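Subject: Re: [cell-upkeep] Cables on the arm over the tray, again
Date: February 7, 2023
List: cell-upkeep, the Warnemwood shop list

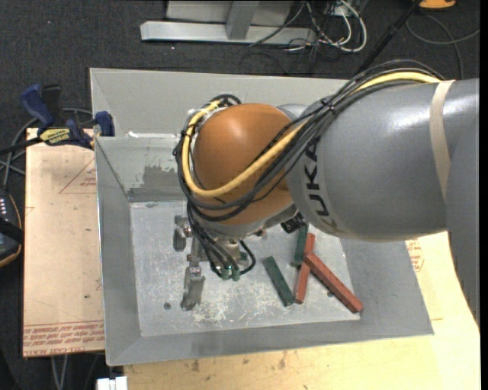
How often should the cables on the arm be re-dressed?
Every 100 hours of running, and again after anybody changes anything past the wrist, however small they swear it was.

Now the longer version, and apologies to those of you who subscribed for the compressor thread. The message I'm replying to came in last night:

> Hi all. We took over the pick cell from the Wragg building in
> October and it has been fine up to this week. Now the gripper
> drops out with a comms fault, always on the same side of the
> tray, always when the wrist is turned most of the way over. Power
> cycling clears it. We swapped the gripper controller for the
> Kemamex spare and got the same fault 80 cycles later. Before I
> order another one, is there anything else I should look at? Also
> the arm seems to be putting sticks down a little to the left of
> where it used to. Is that the same problem or a new one?

Please don't order another one. You have already proved the first one was good, which is more than I managed when it happened to me. I bought two.

A fault that shows up at one wrist angle is a cable until you've shown otherwise. On our KUKA the black cords and the thick yellow one run along the top of the arm, loop over the orange housing and drop around the wrist to the gripper. All the bending that the arm does gets paid for in that loop. Too short and it pulls at the connectors. Too long and it swings out, finds the nearest corner, and pulls at the connectors. There is a length in between, and you find it by jogging the wrist slowly to both ends of its travel with a hand on the stop and your eyes on the cable. Do it from the pendant at the lowest speed you can stand. I put on a ball game.

Then the small stuff. The thin black wires by the gripper with the little green connectors are where I'd put my money. Power down, lock it out, and tug each wire gently at the connector. If one moves, you've found it. If none of them moves, unplug each connector and look inside for a pin that has backed up. Ours had a pin that looked perfect from the front and sat a hair too deep, and it made contact everywhere except over on one side. I logged 259 faults before I turned the connector around and looked at it from behind. The log was very thorough. It had a column for weather.

When you put it back:

Label both halves of every connector before you separate them. Tape and a marker will do.

Tie the bundle to the arm with hook and loop strap. Zip ties get pulled too tight by whoever is in a hurry, and then they get cut off with side cutters by the next person in a hurry, and that's how you end up with a nick in the yellow cable.

Leave the last tie before the wrist a little slack so the bundle can roll. Everything upstream of it can be snug.

Jog both ends of travel again before you run the program. Yes, again.

As for the sticks landing left: different problem, probably a much cheaper one. Check whether the tray has walked. Ours sits on a wooden tabletop, and we have blue bar clamps on it at one corner, which sounds like a temporary fix and was one, when we did it. The arm has no opinion about where the tray is. It goes where it was taught, and if the tray creeps to the right, everything you set down is suddenly too far left. Back off the clamp, square the tray up, clamp it again, and draw a pencil line on the table along the tray walls. Next time you can tell at a glance – or at least you can tell whether somebody has moved the line.

If the tray is sitting on its line and the sticks are still off, look at the long finger on the gripper next. One good knock against a sloped wall will bend a finger enough to matter, and it will go on gripping perfectly well afterward, just somewhere else. Lay a straightedge along it. If it's bent, replace it. I have tried bending one back. It was straight for an afternoon.

Only after all that should you reteach the points. I say this with feeling, having once retaught every point in the program to match a tray that had slid, and then had a helpful colleague push the tray back where it belonged.

While you're in there, wipe the tray floor. The scuffs don't matter, the crumbs do. A stick riding up on a bit of debris sits at a slight tilt, the finger comes down where a flat stick would be, and you get a missed pick that looks like a programming error. I keep a paintbrush by the table for it.

For the hours question, ours was at 2,361 at the last check, and the loop still has its original yellow cable. The black ones have been replaced once. I write the reading on the inside of the cabinet door in grease pencil, next to the date and what I touched. The Brito cell keeps the same record in a spreadsheet and they are very proud of it, but they have to go find a laptop to learn when the wrist was last apart.

Send the list what you find at those green connectors. And if you still have the Kemamex spare in the cell, leave it there and put the original back on the shelf with a tag that says it works. Otherwise it'll be in the scrap bin by spring and I'll be reading a message here asking where to buy one.

-- 
cell-upkeep: plain text only, please trim your quotes
To leave the list, send a message with the word "signoff" in the subject line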